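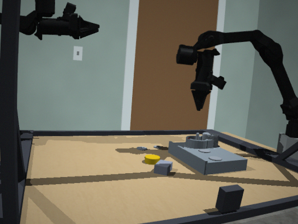

Habte River

Search articles
Go
Advanced search

The Habte River is a gravel-bed river known mainly for its runs of summer steelhead and fall coho salmon. It rises on the north slope of the Conton Plateau and flows generally west to its mouth at Ternlow Inlet. The lower river is open to sport fishing under a permit system, and most of the fishing takes place between the Kalterico bridge and the head of tide.

Course

The upper river drops through a narrow canyon of hard volcanic rock. A falls at the lower end of the canyon blocks all salmon and most steelhead, and the water above it holds only resident rainbow trout and sculpin. Below the falls the valley widens, and the channel divides around low wooded islands. Gravel bars shift in most high-water years, so pools named in older guides may no longer exist or may lie on a different side of the valley.

The largest tributary is Kalterico Creek, which enters from the south just above the bridge. It drains clay banks and carries heavy silt after rain. Water upstream of the creek mouth often clears a day or more before the main stem below it.

Fish

Summer steelhead enter from late spring onward and hold in the deeper runs until they spawn the following year. Coho arrive with the first steady rains, usually in October, and spread quickly into side channels and small feeder streams. A small run of chum salmon uses the tidal reach. Sea-run cutthroat trout are present for much of the year but are seldom the main target.

The weir count at Ternlow is the longest record for the river. The highest coho return on record there was 2,515 fish and the lowest was 1,483. Steelhead are not fully counted, as many pass the weir site when the panels have been pulled for high water.

Fishing

Methods depend on flow. In low, clear water, anglers use floating lines and small wet flies, or light spinners cast across the tail of a pool. At medium flows, drift fishing with yarn or a single egg pattern under a float is common. The river is rarely fished when the Kalterico gauge reads above 8 feet - at that stage most bars are under water and wading is unsafe.

Wild steelhead must be released without being lifted from the water. Hatchery coho, marked by a missing adipose fin, may be kept below the bridge. Bait is banned above the bridge at all times. Boats may be used to travel between pools, but fishing from a boat is allowed only in the tidal reach.

Permits are limited to about 4,000 angler days each season. The current rules took effect on May 4, 2022, and replaced an earlier system under which the lower river had no limit on daily use.

Access

A gravel road follows the north bank from Ternlow to the bridge. Drift boats can be launched at the bridge and taken out at the old ferry landing. Above the bridge the only access is a foot trail, which floods in places at high water. The canyon has no maintained trail.

See also

Conton Plateau
Kalterico Creek
Ternlow Inlet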